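A Quiet Fault Is Still a Fault

I want to write about a stopped arm, and about the word "near-miss," which I have come to dislike.

At our workshop in Ciscombe we teach two robot arms to put together furniture and assistive equipment. The work looks slow and gentle, and for this reason people relax beside it.
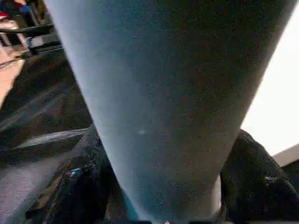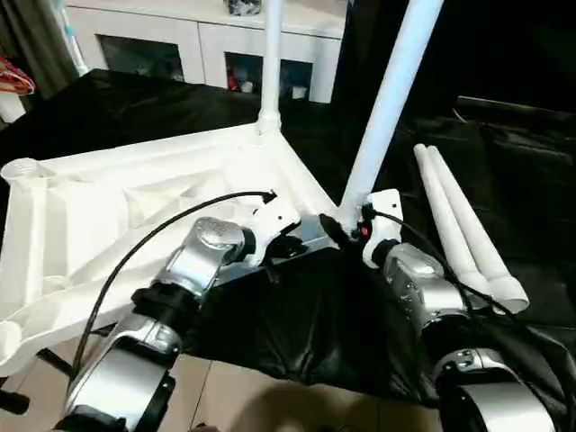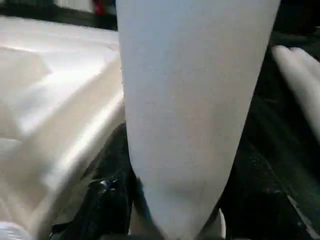

One Sunday in October the left arm lost its grip force in the middle of a hold. The right arm did not know. It continued its own part of the task, and it pushed for 3 seconds against a piece which was no longer supported. Then the part slipped, turned over and hit the sleeve of my colleague Ayane Shibata, who had bent down to pick up a screw. She was not hurt. In the log the event was recorded with the code for "grasp lost, recovered," because after the slip the left gripper closed again, and closed on nothing, and the software was satisfied.

I have read this log many times. The arm had no complaint. Its motor current was inside the limit, its joints were where they should be, and the gripper reported a position that was permitted. Each number was correct. The two arms together were doing something wrong, but there was no place in the system where the two arms were together.

This is my first objection. We buy safety for one arm, and then we put two of them on one job. The supplier of our controller, Bonico, answered us politely that each unit had stopped within its specification. I believe them. But the person on the floor does not stand beside a unit. She stands beside the job.

My second objection is about the name. In our meeting the event was called a near-miss, and near-misses at our place go into a sheet which is read once in a quarter. When I opened the sheet I found 20 lines. Six of them said "grasp lost, recovered." Every one was written by a different operator, and I think every one of us supposed that it was a small thing of his own shift. I wrote one of these lines myself, in spring, and I went to lunch after it.

Some colleagues say that if we stop for every lost grasp we will never finish anything. A manager from our Nistska office made the calculation for me: 600 holds in a normal week, and maybe a minute for each check. I understand this. But I do not ask to check every hold. I ask that when one arm loses its grip, the other arm must stop too, and stay stopped until a person has looked. Yoshida, our integrator, wrote this change in 96 lines. It was running before the end of the month.

We also moved the screw tray outside the reach of the arms — a thing so simple that I am a little ashamed to write it.

The log code is still the same. I have asked to remove the word "recovered" from it, and I am waiting for the answer.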